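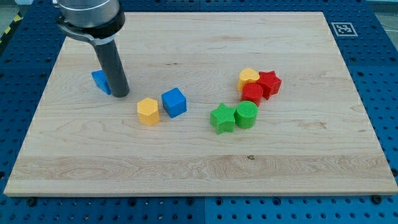
Pale maple board and a blue wedge, Altbridge open day, September.

The old sawmill at Altbridge opens its doors once a year, and 214 of us took it up on the offer, most by way of the cake table. Knut Heitmann led the tour. He gave the drying shed 40 minutes and the giant saw nine, which tells you where his heart is. I now know a great deal about moisture. Lunch was soup, then a second talk on moisture. The bus back to Barnport left at 4:15 with two people asleep before the gate, and I was one of them.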